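Dust is the usual reason an older desktop gets loud. Cleaning one takes about 18 minutes, and you need a Phillips screwdriver, a can of compressed air and a soft paintbrush.

## Before you open it

Shut down from the menu, switch off the power supply and pull the cord. Hold the power button for 7 seconds. Move the tower to a hard floor or a table, off the carpet.

## Cleaning

1. Take out the screws at the back and slide the side panel off. Put the screws in a cup.
2. Touch bare metal on the case before you reach in.
3. Hold each fan still with a finger and blow across the blades in short bursts. Keep the can upright.
4. Brush the heat sink fins from top to bottom, then blow them out.
5. Do the power supply from the outside only. Never open it.
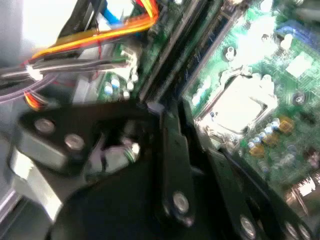
6. Wash the front filter in lukewarm water and let it dry overnight.
7. Check that no cable touches a fan, then close the case.

Start it up and listen for a minute. A fan that still rattles has a worn bearing and should be replaced. In a house with pets, repeat every March and again in the fall.

*Written by Sobia Afridi. Thanks to Shahzad Swati for the note on filters.*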